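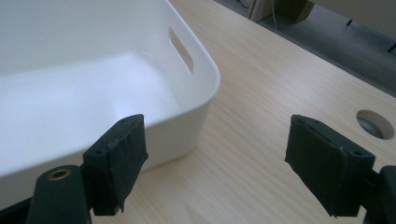 Tuesday, late, and the kitchen smells of caraway

I have had such a good day that I'm writing this with my coat still over my shoulders, because the heating went off an hour ago and I don't want to go to bed until it's down on paper.

So, the rye. I've been going on about it in here since Christmas and most of the pages are complaints, bricks and doorstops and the one that went to the ducks (the ducks left it). But tonight there are two loaves on the rack and I think they're right! I can't know yet. You mustn't cut rye on the day, everybody says so, and I am being very good and sitting on the far side of the room from the bread knife.

It started with the bus to Trurnby this morning. I'd promised myself a proper look at Zariņš, the bakery behind the old corn hall, which I'd only ever passed when it was shut. They open at 7 and by the time I got there the window was half cleared and steamed right up to the top. Inside it's tiny, just a counter and a bench and a shelf of flour sacks for sale, with a radio going somewhere at the back. And the smell! Sour and sweet at once, a bit like malt and a bit like apples that have been kept in a shed. I stood there breathing in like a fool until the woman behind the counter asked if I was queueing.

I bought a dark one, a lighter one with caraway, and a bun with bacon and onion in it that I ate on the bench before I'd even put my purse away. It was the size of a hen's egg and had so much pepper in it that my eyes watered. I went back in and got another for the bus.

Then I asked about the scald. I'd been nervous about asking, in case it was the sort of thing you don't ask, but she lit up completely and called the baker through, and he came out wiping his arms and talked to me for a good while with customers stepping round us. I wrote as much as I could on the back of my bus ticket and then on a paper bag. I'm copying it here before the bag gets thrown out.

What he told me:

Pour the hot water on the flour with the malt already mixed in, and stir like mad until there are no dry bits. It goes to a sort of brown porridge. Wrap the bowl in a towel and leave it somewhere warm and forget it. It should taste sweet when you come back, properly sweet, like the bottom of a cereal bowl. If it only tastes of wet flour the water wasn't hot enough, or the bowl was cold and stole all the heat. (That's me. That is exactly me. I've been using the big stone bowl straight off the cold shelf, every single time, and wondering why my scald tasted of wallpaper paste.)

Let it cool before the starter goes in. You should be able to hold your finger in it and feel nothing much.

Then wait for the whole lot to go sour and puffy, and only after that the rest of the flour and the salt. He was very firm that the salt comes late. He also said that people are frightened of a sticky dough and keep throwing flour at it, and then they get a loaf you could mend a road with. Wet hands, he said, and held his up and waggled them. Wet hands and a wet spatula, and smooth it like plaster.

He asked what flour I was using and I said the Gollberg, the coarse one in the grey bag, and he made a face that I'd call polite. He said it's decent flour but thirsty, and it keeps on drinking long after you think it's finished, so the dough wants to be looser than looks sensible. Looser! I've been making it stiffer every week to try to get it to stand up. I could have kissed him.

Home by ten with a bag of his own flour (medium, milled over Perkidcombe way, a lovely grey-brown with flecks in it) and I'd got the scald going before I'd even sat down. I'd fed the starter last night, luckily. It's a temperamental little pot and it sulked all through January, but it had a dome on it this morning and smelled of yoghurt.

While the scald was doing its thing I walked up by the allotments in that thin February sun you get, the kind that has no warmth in it at all but makes everything look rinsed. Snowdrops all along the bottom wall. There's a blackbird up there that has started singing a good month too soon, by my reckoning, and I stood and listened to it with my second bun, so that was lunch.

And when I got back it was sweet! I actually laughed out loud in the kitchen. I had three teaspoons of it standing up, to make sure. It had gone a shade darker as well, and looser, with a shine on it, and it ran off the spoon in a ribbon where mine has always dropped in lumps. After that I'd have forgiven it anything.

The afternoon was the slow bit. I'm not good at the slow bit. I did the ironing and wrote a letter, and I went and looked at the dough so often that I began to feel I was putting it off. I did a bit of reading too, out of the library book, which has a long chapter on why rye behaves so oddly — there's gluten in it of a kind, but it doesn't knit together the way it does in wheat, and what holds the loaf up is mostly a gum in the grain that soaks up water. I'd read that chapter before and it went straight past me. Having had my hands in the stuff all day it made perfect sense. That's why you can't cut it warm, too, as the crumb is still setting and the knife just drags paste through it.

I've put a list of questions in the back of this book, all the ones I couldn't find an answer to when I was flailing about in the autumn, and I'm going to fill them in as I go. Tonight's is an easy one. 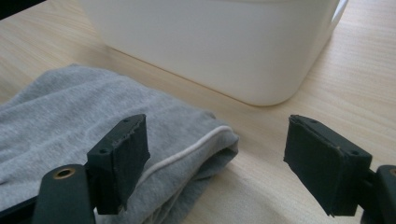
Does a rye dough need kneading?

Hardly at all. Mix it until the flour is wet through and there are no dry pockets at the bottom of the bowl, and then leave it be. Working it for longer only makes it stickier.

I feel silly about how long it took me to believe that. In the autumn I used to stand there and pummel it as if it were a white loaf, getting it up to my elbows and all over the taps, and I'd be quite proud of how tired I was. Today it was a couple of minutes with a wooden spoon and the rest was waiting.

Shaping was easy as well, if you can call it shaping. Scoop, plop, smooth with wet hands. I greased the tins with butter and put a scatter of caraway in the bottom of each, which is my own idea and may be a bad one. They took far longer to rise than I wanted and I nearly gave in and put them in early, but I remembered what he said about waiting for the little pinholes on top, like the holes on a pancake just before you turn it. And there they came! A few in the middle first and then all over. I've never once waited long enough to see them before.

Hot oven for the first 10 minutes, then down, and down again. I brushed the tops with water and a spoon of cornflour boiled up together, which is how you get that dark gloss they have in the shop window. Mine has gone on a bit streaky. One loaf has a crack along the side, and the baker did warn me about that, so next time I'll give it longer before it goes in, even past the pinholes. The other hasn't got a mark on it. It sounded hollow and the house smelled so good that I opened the back door to have the pleasure of coming in again.

What it all cost, for the record: the bus, the flour, two loaves and 5 pounds on buns and a coffee, which is wicked, but I'm putting it down as education.

Things to do before the weekend:

Find a smaller bowl for the scald and warm it first with water from the kettle.
Ask next door if they'd like half of the cracked one.
Try the Gollberg again with more water in it, to be fair to it.
Look up the bus to Perkidcombe. The mill has an open morning once a month and I would love to see the stones going round. The number 27 goes that way, I think, or it used to before they changed everything.
Buy more caraway. I've used it all.

I had a slice of the Zariņš dark one for supper with butter and a bit of smoked mackerel, and then another slice with only butter, and then honey. It's dense and damp and so sour at the edges that it makes your mouth tighten, and then the sweetness comes up behind. If mine is half as good I'll be unbearable.

The tins are soaking and the loaves are wrapped in tea towels. I've put a plate in front of them to slow myself down. Breakfast is at seven and I intend to be early for it.

Recent entries
The brick, and what the ducks thought of it
Starter sulking again, moved it nearer the boiler
Marmalade, second batch, better set
A wet walk and a very good pie
Library books and a list for the new year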